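Oficina partilhada Bunari: notas de montagem
Lino Leone, 29 de maio de 2018

Para ensaios de preensão, usar objetos leves, cilíndricos e de cor distinta do fundo. O inox polido devolve reflexos do teto e confunde a deteção de contornos; baixar a exposição antes de mexer nos limiares.
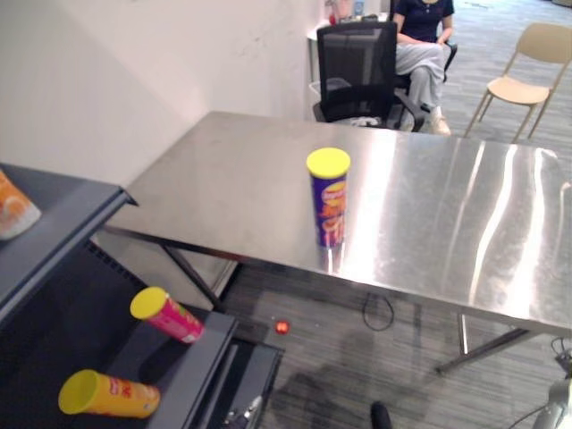 Lata roxa de tampa amarela sobre a mesa de inox.

Velocidade do braço: 80 mm/s na aproximação, 300 mm/s em vazio. Guardar a pose de recolha no ficheiro 3062 do controlador Irix. Verificar a folga das articulações dos dedos com a mão suspensa, virada para baixo, sem carga. Nas mangas de tecido, deixar pano suficiente para o curso completo do punho; prender com abraçadeira têxtil e não com fita. Cabos no chão devem ser afastados da zona de passagem dos pés.

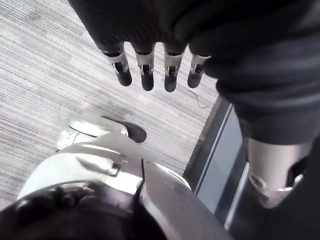 Mão com os dedos para baixo, vista do punho; pé de carenagem branca sobre a alcatifa.

Reapertar os suportes a cada 3000 ciclos. Limpar as carenagens com pano de microfibra, sem solvente.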